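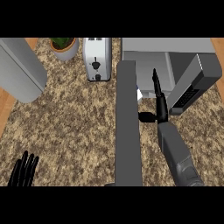
Polyxeni Vrettos

Trinell – README

Redirect and sitemap helper for small sites. Reads your old URLs, reads your new URLs, guesses which goes where, writes a redirect file you can check by hand before it goes anywhere near the live server.

Status: in use on my own sites and a few clients' sites. Not finished. Version numbers mean very little at the moment, sorry.

Why

Moved a shop off one CMS and on to another in May. 1091 pages. The export plugin dropped every category prefix and turned all the ampersands into "and", so nearly every old link from outside landed on a 404. Did the first 70 by hand in a spreadsheet, got fed up, wrote the first half of this instead. Ketill Norðdahl wrote the matching part properly afterwards and most of what works well is his.

What you need

Python 3, nothing too old
A list of old URLs, one per line, plain text
A list of new URLs, same, or a sitemap.xml
Somewhere to test that isn't your live site

Installing

Unpack the folder. Run setup.py from inside it. There's no package on any index yet. On Windows the path to the config has to be in quotes if there's a space in it.

Running it

trinell match old.txt new.txt
trinell check map.csv
trinell write map.csv --format apache

Formats are apache, nginx and csv. The csv one is for people whose host only gives them a plugin with an import button.

match makes map.csv. Open it. Read it. Three columns: old, new, score. Anything scoring under 16 is left blank on purpose and you fill it in yourself or leave it to 404. Please don't point the leftovers all at the home page. Search engines tend to treat that as a soft 404 and your visitors will just think the site is broken.

check looks for loops, chains and duplicates. A chain is old goes to middle goes to new. It'll offer to flatten them – say yes unless you have a reason.

write does what it says. It never uploads anything.
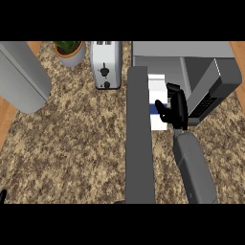
Do I need to keep the redirects once the new pages are showing up in search?
Keep them for a year at least, longer if you can. Links on other people's sites, old newsletters and bookmarks don't update themselves, and a few hundred lines in a config file cost you next to nothing.

How matching works

Short version: it splits each address into words, throws away the common ones (the, and, page, category, index), compares what's left, adds a bit if the page titles agree. Titles are only used if you pass --titles, which fetches every page and is slow. There's a half second pause between fetches. You can lower it, but your host may block you. Mine did.

Words list is in stop.txt, edit it freely. If your site is all about index funds, take "index" out!

Config

trinell.ini sits next to your lists. Main settings:

base – your domain, no slash on the end
lowercase – on by default. Turn off if your server cares about capitals
trailing – keep, add or strip. Pick one and stick with it across the whole site, incuding the canonical tags
threshold – the score cut-off

Themes and plugins

Some themes make their own addresses for tags and authors. Cemen does, and Fikre makes two for each product, one with the size in it and one without. Put both in old.txt. If you use the Stora cache plugin, empty the cache after you load the new rules or you'll be testing the old ones. Lost an afternoon to this.

Known problems

Query strings are ignored. If your old site was all ?p=123 addresses you need the --titles option and some patience
Non-Latin slugs match badly. Greek is OK now, Ketill is looking at the Icelandic letters, þ and ð are still a mess
Pages with over 400 characters in the address get cut short in the report. The map itself is fine
The nginx output escapes brackets twice. Fix by hand for now
No undo. Keep a copy of your map

Sample files

The samples folder has old.txt, new.txt and a finished map from a made-up plant shop so you can see what the thing should look like. Don't load it on a real server.

Reporting bugs

Send the two lists, or the bit of them that goes wrong, and the exact command. "It doesnt work" with no lists I can't do much with. Take out anything private first – draft pages, customer order links and so on. I answer in the evenings, normally after 8pm.

Ketill handles the matching code, so anything about odd scores is best marked "scores" in the subject line.

Changes, latest first

trailing setting now applies to the csv output too
check no longer stops at the first loop
stop.txt moved out of the code
sitemap index files are read all the way down, used to read only the first one

Licence

MIT. Use it, change it, leave our names in.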